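Does Reading Aloud Help You Catch Your Own Mistakes?

Final project report, Writing and Language Seminar
Perla Ibarra and Karla Bañuelos

Why we picked this

Every English teacher we have ever had told us to read our essays out loud before turning them in, and neither of us ever did it. Karla thought it was a waste of time. I (Perla) thought it probably worked but felt too silly to try. So when the seminar asked for a question we could test ourselves, we had one ready!

What we did

We wrote a short story called "The Well at Prundley" and hid mistakes in it: missing words, doubled words, wrong verb endings, and a few mix-ups like "form" for "from." The story is 695 words long. Karla made up the town and I made up its grumpy mayor, Jallel, who got way more lines than we planned.

Our readers were classmates, cousins, and Karla's very patient aunt. Half of them read the story silently with a pencil in hand. The other half read it out loud in a room by themselves, also with a pencil. We gave everybody the same instructions and no time limit. In January we did a practice run with a longer draft of roughly 2000 words, and people got so tired by the last page that we cut it down.

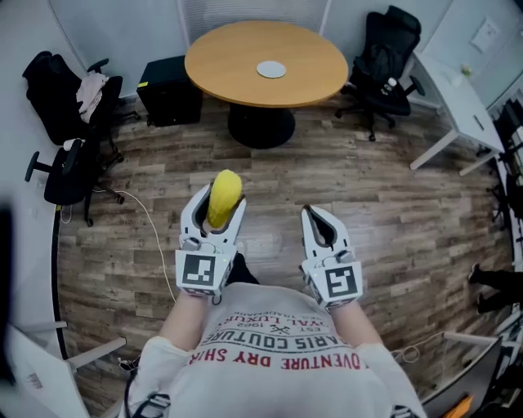
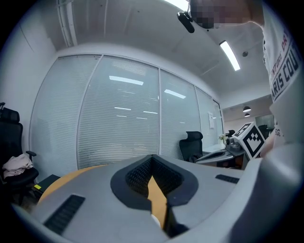
What we found

The out-loud readers caught more of the missing words, and it wasn't close. When you have to say "she walked the store," your mouth kind of trips on it. Silent readers slid right past, and several of them didn't believe us until we pointed at the spot.

Doubled words were the same story, especially when the first "the" ended one line and the second "the" began the next.

Spelling mix-ups went the other way, which we loved because neither of us guessed it. Out-loud readers said "from" perfectly while looking straight at "form." They fixed it in their heads and kept going. The silent group did a bit better there.

Problems

We only had 2 versions of the story, and one had a harder opening paragraph. Some readers also got into the acting (Mayor Jallel had a different accent every time) and forgot to mark anything. Next time we would use a duller story, although that sounds a lot less fun.

What we would try next

Karla wants to test reading backward, sentence by sentence. I want to try having a computer voice read the essay while the writer follows along. We would also like people to check their own writing, because a stranger's story isn't the same as a paper you have stared at all week.

We read this report out loud twice. Karla found a missing "the" in the second paragraph.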